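Home | Topics | Standards and practice | Index | Log in

Fingertip wrapping (robotics)

Fingertip wrapping is the practice of covering the contact surfaces of a robotic gripper with tape, sleeve or film to change friction, protect the finger material or alter its visual appearance to a camera. It is common on parallel-jaw grippers used in laboratories and light assembly. Written rules on the subject are usually found in site procedures and are seldom set out in formal machinery standards.

Materials

Vinyl electrical tape is widely used. It is cheap, conforms to tapered fingers and can be removed with little tool work. Cloth tape gives more grip but sheds fibre. Silicone sleeves last longer, though they must be sized to the finger. Dark, matte coverings are often preferred where a wrist camera is fitted, as pale or glossy fingers can reflect daylight into the lens.
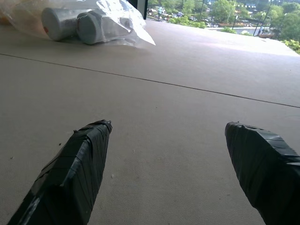 Gripper fingers wrapped in dark electrical tape, open over a tabletop. Bagged items at upper left.

Wear and inspection

Wrapping is a consumable. Typical signs of wear are lifted edges, creasing, polished patches and ragged material at the tip. A lifted edge may catch on thin plastic packaging and drag an object after the fingers open. Adhesive that migrates from under the tape can have the same effect.

The Plimer procedure, adopted at the Jenport site in March and since copied elsewhere, sets the following limits:

- Inspect both fingers before each shift and after any collision.
- Replace the wrap after 2000 grasp cycles, or sooner if an edge has lifted.
- Apply no more than 4 layers at the tip.
- Wrap both fingers at the same time, from the same roll.
- Clear tape fragments and other debris from the work surface before restarting.

The layer limit exists to preserve the closing position. Added thickness reduces the full opening and shifts the point at which the fingers meet, so the gripper's zero must be set again after every change of wrap. Force limits should be checked at the same time.

Recorded data

Where a gripper appears in its own camera view, a change of wrap alters the recorded images. The Maldonado guideline asks that each change be logged against the session number, with the tape colour and finger side noted. It also recommends that sessions recorded beside a window be labelled as daylit, given the variation in exposure over a day. In the Drinine review of 363 sessions, 20 had no wrap entry and were set aside.

Limitations

Tape is not a substitute for a rated fingertip. It is unsuitable for food contact, for hot parts and for any task in which the covering forms part of a safety function. Its friction varies with dust and humidity.

See also: End effector; Gripper calibration; Wrist camera

Categories: Robot end effectors | Maintenance practice | Workplace procedures

Last updated 2026-07-03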